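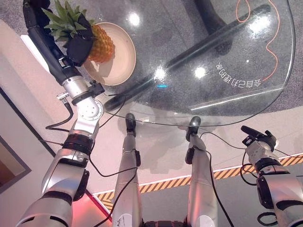
Glenys Lloyd

Glass table and floor check, 18/05/2018

Glass top: OK. I ran a cloth right round the curved edge and felt no chips, which was a relief, as I do fret over that edge. Please keep bags and elbows off it all the same!

Lettering on the glass: OK. The white Chinese characters are all still clear. Gentle cleaner only, please -- the Flemar spray is fine, and there's plenty left.

Pedestal and support beam: OK. I gave the top a good push from 3 sides and it stayed put. Eleri Morris tightened the bolts last August and they've held beautifully.

Plate and pineapple: OK. The round beige plate sits flat and its raised rim should catch a little juice. Mind the crown when you lift it, those leaves are spikier than you'd think.

Orange cable on the floor: NEEDS ATTENTION. It wanders along in waves under the edge of the table, just where a toe might find it. Eleri, could you tape it down, or straighten it at least?

Carpet: OK, though I'd like the join with the paler floor looked at again.

Ceiling lights: OK, but they do glare on the glass -- wipe from a low angle or you'll miss the smears.

Next check in 2 weeks.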